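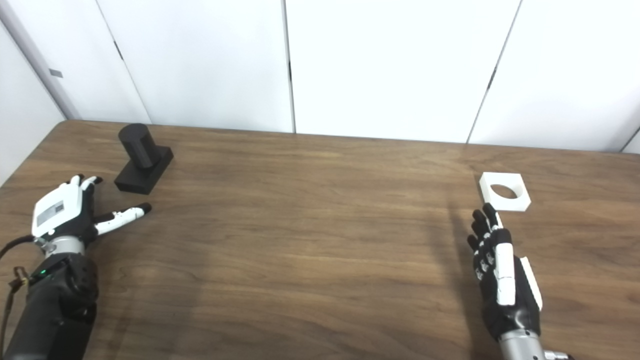 Figure 2. Peg part (left) and holed block (right) on the bench, both hands in view.

3.2 Equipment planning and cost

The peg-and-block task set most of the budget. Two parts, two hands, one table. A single arm with a fixed jig would have been cheaper, and we priced that first, but the jig takes away the part of the task we want to study, so it was dropped at the October planning meeting.

Hands were the big item. Quotes came in from Brarkex and Dradero for a left/right pair with four fingers and a thumb on each. Dradero was lower on the pair but spare finger joints were sold only as full sets, and lead time was 8 weeks against two for Brarkex. We costed both over the whole project, spares included - the gap mostly closed. Went with Brarkex. Service contract not taken in year one, see Section 5.

Test parts are cheap by comparison. The black cylinder on its base and the white block with the round hole (Figure 2) are easy to tell apart from one another and from the table top, and that saved us a second vision package. Parts were ordered from Rideo in one batch, 262 in all, mixed sizes, with the hole diameter stepped so that fit could be made tighter later on. Unit price fell sharply above 250 pieces. Smaller labs should probabaly share an order.

Table and wall panels came out of the existing room budget and are not counted here. Same for lighting. Cabling was underestimated, as it usually is; the second order went in on a Tuesday and cost more in shipping than in cable.

For planning we assumed over 991 trials before the first full finger replacement. This number is the supplier's guess scaled down by Kanagaratnam, not a measured value, and the spares line should be read with that in mind. If wear is worse on the right hand than the left, the pair price stops making sense and single hands should be be quoted seperately. Siriwardena offers that, at a higher unit cost. Not yet tested with our wrist mount.

Totals by line are in Table 4. Staff time excluded.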